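Section 4: Setting Up Your First Holdings Alert

Welcome back! If you've made it through Section 3, your Medorden account is open, your watchlist has a name, and you're ready for the part most people signed up for in the first place, which is hearing when a large shareholder buys or sells a company you follow. Pour yourself something nice, because this takes a little while the first time (after that it goes quickly, we promise).

Before you start, have the ticker symbols of your companies handy. A Basic plan can follow up to 15 companies at once, and a Mondal plan can follow up to 200.

1. Sign in and open the Alerts tab on the left side of the page.

2. Click New Alert and type the ticker symbol or the company name. If two companies come up with similar names, check the exchange shown beside each one before you choose.

3. Under Filing Type, tick the kinds of ownership reports you'd like to hear about. New users often tick everything and then find their inbox rather full by the end of the week, so do feel free to start with one or two.

4. In the Threshold box, enter the smallest change in a holding that should set off the alert. You can enter a percentage or a number of shares, but you can't use both in the same alert.

Note: The threshold compares each new filing with the last one from the same holder. If a fund is filing on a company for the first time, the alert goes out whatever number you entered.

5. Choose Email, Text or Both, and click Save.

6. Click Send Test. A short message should reach you within a few minutes. If it doesn't, look in your spam folder, and then see the codes further down.

Caution: Deleting a watchlist also deletes every alert attached to it, and we can't bring them back for you. Export your alerts first from Settings, then Backup.

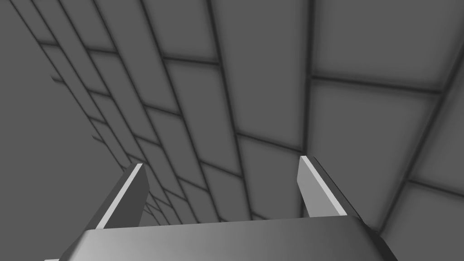

If your test message didn't arrive, the Alerts tab will show a small code next to the alert's name.

Code 293: Your email address hasn't been confirmed. Open Settings, click Resend, and follow the link in the message.

Code 502: The filing feed is catching up. Leave the alert as it is and try the test again later. January can be a slow month for this, with so many year-end reports coming in together.

Note: An alert tells you what a holder reported, and reports can be filed well after the trades themselves. Please read the full filing before you make up your mind about buying or selling anything.

Section 5 covers sharing a watchlist with someone else in your household.

Section last revised 13/10/2022 by Shiuli Gunawardena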